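Mould spots under a wipe-clean tablecloth, how do I get rid of them for good?

Posted by Anel Chauke in Kitchen and Dining

We rent a ground floor flat in Wesness and the kitchen is damp from about April onwards. I keep a plastic cloth on the table all the time. On Friday I lifted it to clean properly and found grey spots on the table top, mostly along one side, and a sour smell. The back of the cloth had the same spots on it.

I have wiped it all with washing-up liquid and the smell has gone down a bit, but the marks are still there. The table is pine with some sort of varnish on it and belongs to the landlord, so I don't want to sand it. Is bleach safe? And do I have to throw the cloth away? It is the checked sort you buy off the roll and I would like to keep it if I can.
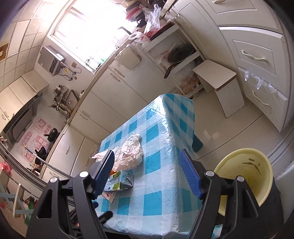

3 replies

Petronella Zwane
Member, 907 posts

The cloth is the easy part. If it is plain plastic all the way through, put it in the bath with warm water and a good squirt of washing-up liquid, go over the back with a soft brush, rinse it and hang it over the shower rail until both sides are dry. If it has a fleecy backing it holds water, and once mould is in the fleece I would replace it. New cloth off the roll at Mabuza was cheap enough last time I looked.

For the table I would leave bleach alone. It can lift the colour out of pine wherever the varnish is worn, and then you have pale patches to explain. What I did with mine:

Open a window and put gloves on.
Wipe with white vinegar, half and half with water, on a cloth that is damp and well wrung out.
Leave it 30 minutes.
Wipe again with clean water, then dry with a towel straight away.
Leave the table bare for five days before you cover it.

Try it on the underside first in case the varnish goes cloudy. If the spots are in the wood under the varnish they won't come out this way, but they should stop spreading.

After that, take the cloth off one night a week and let the wood air. Water runs in at the edges when you wipe the top, and it sits there. Crumbs get under as well – toast is the worst for it in our house – and they hold the damp.

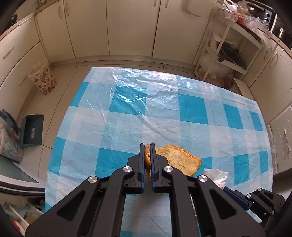
Toast on the table.

Bevan Paewai
Member, 269 posts

Agree about the bleach. I used it on a rented table in Hiveneck and lost part of my deposit over it, so tell the landlord now and send photos. If the room is damp every year that is partly his problem anyway.

I would also look at where the table stands. Ours was pushed up against an outside wall and the marks were only on that side. I pulled it out by the width of my hand and they have not come back in almost 5 years. You said yours are mostly along one side, so check if that is the wall side.

Don't put a blanket or felt under the plastic to protect the wood. People recommend it but it just stays wet.

Lizelle Du Plessis
New member

Braltano spray, works on anything. My sister Mbali uses it on her windowsills

Petronella Zwane
Member, 907 posts

Lizelle, does it say on the bottle if it has bleach in it? A lot of the mould sprays do, and windowsills are usually gloss paint, so they will stand more than varnish. Anel, read the back before you put it on the table.

Anel Chauke
Original poster

It is the wall side, yes. Have moved the table out and done the vinegar on the underside, no clouding so far. Will do the top tomorrow. The cloth has no fleece so it is in the bath now.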